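How to Clear and Organise a Workbench Shelf (and Keep It That Way!)

10th August

I love a good sort-out. Give me a wet afternoon, a mug of tea and a work area that has got out of hand and I'm perfectly happy. So when our shared workshop at Castbridge finally reached the point where you couldn't find the tape without moving the glue, I put my name down straight away. It took me two goes, one in June and one last week, and the second was miles better than the first, so what follows is the second method!

What you'll need

A few cardboard boxes, any size
A damp cloth and a dry one
Sticky labels and a fat black pen
Masking tape
A bin bag (be brave)

Step 1: Take everything off

Yes, everything. I tried tidying round things in June and all I did was shuffle the same muddle from left to right. Put it all on the floor or on a spare table, and don't sort as you go. Once the surface is bare, give it a wipe with the damp cloth and then go over it with the dry one. Painted and coated tops come up beautifully with hardly any effort, and if you bend down and look along them towards the light you'll spot the sticky rings you missed.

Step 2: Make 4 piles

Mine were daily, weekly, hardly ever and what on earth is this. The last pile is always the biggest, and the most fun. Ask whoever shares the space with you before you throw any of it out. I very nearly binned a perfectly good Postar charger (sorry, everyone) and it would have cost a fair bit to replace.

Step 3: Bottles up top, boxes and kit underneath

This is the bit that made the real difference for us. Bottles get knocked, so they want a flat place of their own, away from anything with a plug on it. Boxes and equipment can go lower down, side by side, where you can see what's what. Keep lids tight and keep the labels on, even the scruffy ones, as you'll want them when it's time to reorder.

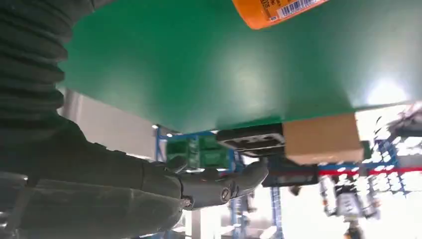
Orange bottle on the green, with the cardboard box and black kit lower down.

If you've got a bottle with a barcode on the label, try to leave that part uncovered. I used to wrap masking tape right round mine and write on it, and then I couldn't scan the thing to buy another. A little tag round the neck does the job just as well.

Step 4: Use the boxes you already have

I'm all for nice storage tubs, and the Plandis ones we have for screws are lovely, but plain brown cardboard is brilliant while you're working out what goes where. You can cut it down with a craft knife, write straight on it and swap it for something smarter once you're sure. Write on the side, by the way, and leave the top alone. A label on top disappears the minute something goes over it. I had to redo 10 of mine!

Step 5: Mark the parking spots

Put a short strip of masking tape where each thing lives and write its name on it. It looks a bit fussy for the first few days, but people do put things back. Leave a hand's width between neighbours so you can lift one out without dragging the next one along with it.

Step 6: Have a five-minute reset

We do ours on the way out. Bottles back up, boxes pushed in, cloth over the top, done. If something has no parking spot, either give it one there and then or take it home with you.

A quick note on dark corners: black cases in shadow are really easy to overlook, so put a scrap of white tape on the front of each one. I picked that tip up at the Machala repair morning and I've been sticking white tape on everything ever since, including my lunchbox.

Next up is the drawer of odd cables. Wish me luck!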